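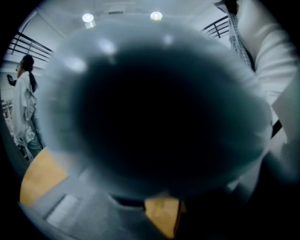

Thread on recessed ceiling lights and why two cans from the same box can end up looking different. Mostly notes from a refit I finished in November, 18 fixtures over three rooms.

Color temperature on the label is a target. Each LED is sorted into a bin with a tolerance, and two lamps at opposite edges of one bin can be told apart by eye when they sit next to each other. Ten feet apart, most people miss it.

If the spec sheet gives a MacAdam step, read it. 3-step is hard to see. 5-step is visible on a white ceiling. No step listed usually means wide.

Dimming adds a second problem. Some drivers drift warmer at low output, some drift green. Test a pair at full, at half, and at the lowest stable setting before you put up the rest.

I ran the Tikthorpe trims on the existing wall dimmers first. 17 held steady. One flickered below a third. Swapped its driver with a neighbor's and the flicker moved with the driver, so the wiring was fine.

Kyung-tae Woo asked about mixing old and new stock. I wouldn't in one room. LEDs shift with hours, so an older lamp may no longer match its own label. Put the old ones in the hallway or a closet.

Spacing: the usual rule is half the ceiling height between fixtures. It's a starting point. Beam angle matters more. A narrow beam at that spacing leaves scallops on the wall and dark patches on the floor.

Glare is mostly how deep the source sits. A flush lens is bright from any seat in the room. A regressed trim hides it until you're nearly underneath. You lose a little output.

Insulation contact rating: check it before buying. A non-IC can needs clearance from insulation all the way around. In an attic someone will top up later, I only use IC.

Gumaro Beltrán asked about air leakage. Look for an airtight rating, then still seal the can to the drywall. The gasket on the trim doesn't do much if the cutout is ragged.

Hole saw size comes from the template in the box. The nominal size printed on the outside is not the cutout. I have a patched hole in the den from learning this.

Part numbers tomorrow, once I find the invoice.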